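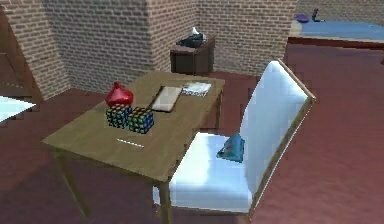

May 2020
By the Prekcombe newsroom

People in Wullside who have never touched a robot are now teaching one to tidy up, and they are doing it from their own kitchens.

The Zunddale project, run by a small team at the Gebretsadik workshop in Prekcombe, opened its practice rooms to the public this month. Anyone who signs up gets a link, a short set of instructions and control of a virtual arm in a furnished room built entirely on a computer. They steer the arm with a mouse and keyboard, or with a games controller if there is one in the house, and every movement is saved. The recordings are then used to train the software that will one day drive a real arm on its own.

The first 30 places went in a single evening. There are now 70 people on the list, and the team has had to draw up a rota so that the server can keep up.

The rooms are a delight. They have brick walls and carpets, beds and chairs, and the sort of odds and ends that gather on any family table. One of them has a glossy red vase standing right behind a pair of scrambled Rubik's cubes, and it has already become the favourite. The task sounds easy enough: pick up one cube, move it to a clear bit of the table and let go, without touching the vase. Try it and you soon find out how much your own hand does without asking you! Come in too low and you nudge the other cube. Come in too high and the fingers close on nothing.

Each turn lasts 30 minutes, and a learner is asked for at least 3 clean goes at the same job before moving on. A clean go means no bumps and no long pauses in mid-air. Messy ones are kept as well, marked as such, and the team says they are well worth having. Software that has only ever seen perfect runs tends to get stuck the first time something slips, so a recording in which a person fumbles a cube and then recovers it can be very useful indeed.

Showing a robot a job in this way is a good deal quicker than writing out every step as a program. The person at the controls simply does the task, and the computer looks for what the good attempts have in common — where the arm slows down, which side it comes in from, when the fingers start to close. The furniture can also be shifted between turns, so that what is learnt does not depend on a chair being in exactly one spot.

Zunddale had been planned as a hands-on affair. In the workshop, learners would have held a real arm by the wrist and guided it through each job, and the benches had been set out for that. With the doors shut this spring, the team moved the whole thing into simulation instead, and has ended up with far more helpers than the benches could ever have seated.

The real arm still has its turn to come. If the building is open again by November, the team hopes to lay out a table in Prekcombe and run the cube task on it, using only what has been learnt from the recordings. Those who took part online will be invited to watch, and to have a go at guiding the arm by hand.

New places are released as turns become free. A fairly recent computer and a steady internet connection are all that is needed, and under-16s can join in with an adult beside them.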